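Board index > House and garden > Decorating
Topic: Which grey for a north-facing back room?

pellwood
We moved into the Faltitz flat in November and the back room still has the old magnolia on it. I want a pale grey. I've got testers of Bratetti and Cuypers and can't choose. The room is 18 square metres and gets no direct sun at all.
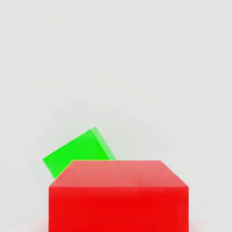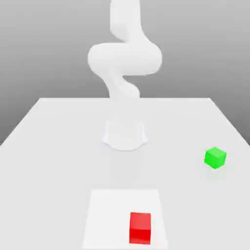 First one has the pale grey, second one has the white tabletop.

Budget is 55 for paint, not counting rollers. Two coats on the walls, ceiling stays white.

mossgate27
Cool greys go blue in a north room. I did our hall in Cuypers and it looked like a dentist's by teatime. Get something with a bit of yellow or red in it. Bratetti is the warmer of your two.

Hobb_and_sons
Disagree with the above. Warm greys look pink under LED bulbs and you'll have the lights on most of the winter. Cuypers is fine if you use warm white bulbs. We've had it up for three years.

mossgate27
Three years in which direction though? Ours faces north-east and it was horrible.

Hobb_and_sons
North-west. So some evening sun, I'll give you that.

tansy_k
Paint a big bit of lining paper with each and move it round the room – by the window, in the corner behind the door, next to the skirting. Leave it a couple of days. The tester squares people put straight on magnolia are no use, the old colour throws your eye off.

Also 55 won't stretch to two coats of Bratetti. I paid 27 a tin for the small ones and needed three.

pellwood
Thanks. Is Tiner any good? Their trade matt is cheaper and the shop will mix it to match.

Hobb_and_sons
Covers well, marks if you so much as lean on it. All right for a spare room.

tansy_k
I'd not trust the match. Mine came out greener than the card. Buy it all in one go if you do – a second tin won't be quite the same.

pellwood
Lining paper is up. Bratetti is ahead so far, but the corner by the door looks muddy. Will try it again with the lamp on.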